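Lirkadlow, March 22, 2024

# Grilico opens a hand-checked demo shelf for small game makers

Grilico, the independent PC games shop, is today opening a new part of its storefront given over entirely to free demos from very small studios. It is called the Demo Shelf, it is live now for everyone with a Grilico account, and it begins with 70 playable demos, every one of which has been downloaded, started and played by a member of our own team before going up.

We have wanted to do this for a good long while. Those of you who have been with us since the early days will remember that demos used to be tucked away at the bottom of each game's page, under the system requirements and the list of languages, where you would only come across them if you already knew they were there. Makers wrote to us about it, players wrote to us about it, and more than once somebody in our own office failed to find a demo they had uploaded themselves the week before. So we are very pleased indeed to be able to say that demos now have a front door of their own, with a proper search, sensible categories and a place to leave a note for the people who made them.

## What players will find

The Demo Shelf sits in the main menu between "New" and "Wishlist". Opening it shows a page of demos arranged by how long they take to play, which was the thing our testers asked for more than anything else. Plenty of people have half an hour after tea and would like to know whether a demo will fit into it! There are sections for short, medium and long demos, and each can be narrowed down by type of game, by whether a controller is supported, and by whether the demo can be played with one hand, with the sound off or with larger text.

Each demo page also says plainly what happens to your progress. Some makers let you carry your save into the full game, some can't, and a few would like to but haven't finished that part yet. We have asked all of them to choose one of those answers, and the answer appears next to the download button where you'll see it before you start.

Demos stay in your library after you have played them unless you choose to take them out. If the full game is released later you will get one message about it, and only if you have ticked the box to say you would like one. We went back and forth over that box for quite some time, and in the end settled on leaving it unticked, which is how most of us would want it at home.

Among the demos available from this morning is the opening chapter of Ocampo, a slow and rather lovely adventure game about a night ferry and the people who work on it. It takes two evenings if you talk to everybody, or a good deal less if you don't, and it includes the whole of the engine room section that was shown to our testers in February. The makers have added a new set of subtitles for it and would be glad to hear of any lines that run too quickly to read.

There is also Kolwood, a building game set in a damp valley full of sawmills, whose demo gives you the full first season and a free-play map that won't be part of the finished game. Players who took part in the February trial built some remarkable things on that map (a bridge with a pub on it was a great favourite in the office) and those saves will still load.

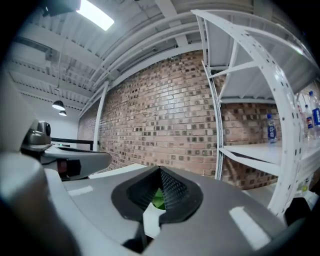

## What it means for makers

Any studio or single developer with a Grilico account can put a demo forward from today. There is no fee for doing so, and a demo doesn't have to be tied to a game that is already on sale. We know that many makers would like to show something early, see how people get on with it, and then go quiet for a few months while they work, and the Demo Shelf has been set up with that in mind.

The form is a short one. It asks for a title, a description, a few pictures, the approximate playing time, the languages included and the answer to the question about saves. Once it has been sent, the demo joins a queue and a member of our team plays it. We aim to reply within two working days. If there is a problem we'll write and say what it is, in ordinary words, with the name of a real person at the bottom so that you can write back.

We are looking for three things when we play a demo: that it starts, that it matches its description, and that it can be closed again without trouble. We aren't judging whether it is good. Taste varies enormously, even among the handful of us here, and it would be a poorer shelf if it only held the games that one small office happened to enjoy.

During the trial, which ran on a closed version of the page, our testers left 1,995 notes for makers. Notes are private by default and go straight to the developer. A maker can choose to reply, and if both sides agree, the note and the reply can be shown on the demo's page for others to read. Quite a few of the notes from February led to changes that are in the demos you can download today, including remappable keys in several games that had started without them.

Ľudovít Hrnčiar, who leads the storefront team at Grilico, said: "I started out making small games with my brother, and I remember very well what it was like to put one up and hear nothing at all for weeks on end. You don't know whether people disliked it or simply never came across it. I hope a maker who puts a demo on the shelf this spring will at least get a few kind and useful notes from people who have sat down and played the thing. I've had a lovely few months playing them myself, and my own unfinished game has suffered terribly as a result."

## Keeping the shelf in order

A demo will remain on the shelf for 90 days after it was last updated. After that it moves to an archive, where it can still be found through search and still be downloaded, though it won't appear on the front page. Updating it in any way that players would notice brings it back. Makers will be reminded by email beforehand, and we'll happily extend the time for anybody who is ill, moving house, waiting on a translation or otherwise held up, so please do just ask.

The order in which demos appear is not for sale. The front page is shuffled for each visitor every day within the section they are looking at, and the search results are sorted by how closely they match what was typed. There is a small "Played lately by our team" row at the top, and the person who picked each demo signs their name beside it with a line or two about why they liked it. That row changes whenever one of us finishes something, which in busy weeks may not be very often.

Players can report a demo that doesn't work from its own page. The report goes to the maker and to us at the same moment, along with basic details of the computer if the player agrees to send them. Where several people report the same fault, a notice is put on the page while it is being looked into, and taken down again when the maker has fixed it.

## Coming next

The team is already at work on the next few additions. A calendar view will let makers say when a demo is due to arrive, so that players can look ahead. Folders are on their way too, for those of us who have let our libraries get out of hand. We'd also like to bring the playing-time sections to the rest of the shop, although that is a much larger job and we would sooner do it slowly than have to do it twice.

We have been asked whether the Demo Shelf will come to the Grilico app for phones. For now the app can be used to browse the shelf, read descriptions and send a demo to your computer so that it's waiting for you when you get home. Notes can be read in the app but have to be written on the website. We hope to put that right in a later update and will announce it on the news page when it is ready.

Finally, a warm thank you to the testers who gave up their evenings in February, to the makers who trusted us with work that was in many cases a long way from finished, and to everyone in Lirkadlow who put up with us talking about shelves for most of the winter.

## About Grilico

Grilico is an independent shop for PC games, based in Lirkadlow and run by a small team of people who play, make and mend games. It sells titles from small studios and single developers, and offers free tools for uploading, testing and updating them.

## For the press

Review access to the Demo Shelf isn't needed, as everything on it is free to download with an ordinary account. Logos, pictures of the new pages and a list of the opening demos are available from the press section of the Grilico website. Requests to speak to Ľudovít Hrnčiar or to any of the makers taking part can be sent through the form in the same place, and we'll do our best to find a time that suits everybody.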